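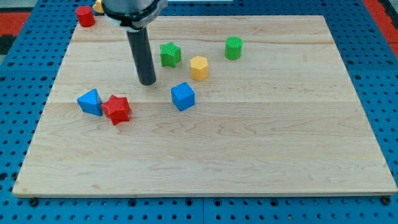

The Board

Noeline Goodwin had kept the board for fourteen years before she gave it to anyone. It was maple, or the man at the market had said it was maple, and it had a knot in it that her granddaughter used to trace with one finger while she waited for her tea.

When the playgroup in Stulden lost its shelves to the damp, Noeline wrapped the board in a towel and carried it down the hill. Shona Ormsby met her at the door.

"It's only a board," Noeline said.

"We can use a board," said Shona.

They put it on the low table by the window. Shona went into the cupboard and came out with the tin of blocks. Half of them had gone missing over the years. There was a red cylinder, a green star and a few others at the bottom with the fluff.

"Are these all there are?" asked Noeline.

"All I can find. Keegan took some home in his pockets when he was three. His mother brought back a cylinder, but it was from another set."

Keegan Lockyer was eleven now and came in after school to help stack the chairs. He heard this and went on stacking.

The children came at nine the next morning. They were not very interested in the board at first. Then a girl called Piroska Balogh, who had been at the group since September and had hardly spoken, took the green star out of the tin. She set it down flat on the wood, looked at it, and moved it a little to the left. She fetched the red cylinder and stood it in the far corner.

"What is it?" Shona asked, crouching down.

"Ploltisent," said Piroska.

Shona waited.

"The star is the square," said Piroska. "The red one is my uncle's house. You go up the hill to it. The lines are the roads."

Shona looked at the grain running across the wood. There were a lot of roads. She pointed to the knot.

"And this?"

"The lake. You can't put anything there."

By the end of the week all the children knew about the lake. If a block touched the knot it had to be dried on somebody's jumper before it could go back. A boy who put a yellow block in the middle of it on purpose was sent to sit under the coats - the children sent him, and he went.

Noeline called in to collect her towel. She stood by the radiator in her coat and watched Piroska walk two fingers along a seam in the wood, past the star, towards the corner.

"Is it a long way?" Noeline asked.

"It's far if it's snowing," said Piroska. "It isn't snowing now."

Noeline folded the towel over her arm. At home she had been cutting bread on a dinner plate, and she had meant to say something about that, perhaps ask if they had finished with the board. She asked instead who lived in the square.

Piroska thought about it. "Not anyone yet," she said, and held out the tin.

Noeline took off her gloves and looked through the blocks.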